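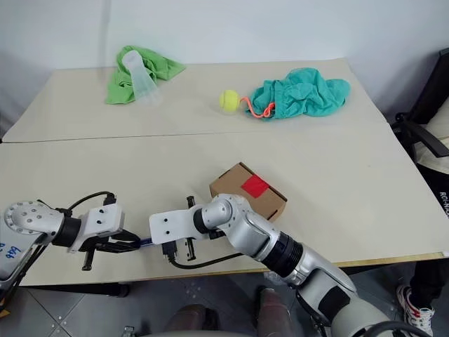

Sarnari Bench Automation Group | Set-up Guide
Section 14. Table Clearing, Two Arms

Scope: mixed household items on a flat table. Unattended clearing is not yet supported. Rigid items are within the capability of the current release; cloth and cord are not.

1. Place the closed box within reach of both arms.
2. Place the pen beside the box, clear of the lid.
3. Leave the cloth, bag, ball and cord at the back of the table.
4. Load profile 33 and start the run.
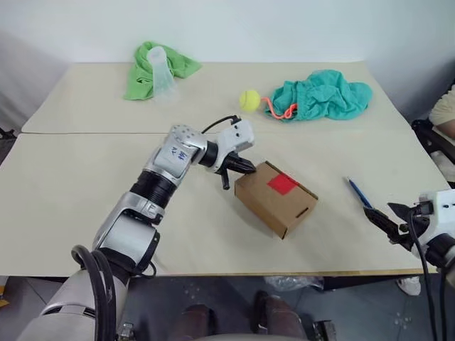
Fig. 14-1. Box, pen and both grippers.

Note: Error 111 means the grasp was refused. Move the item and restart from step 4.

CAUTION: Keep hands off the tabletop while the arms are powered.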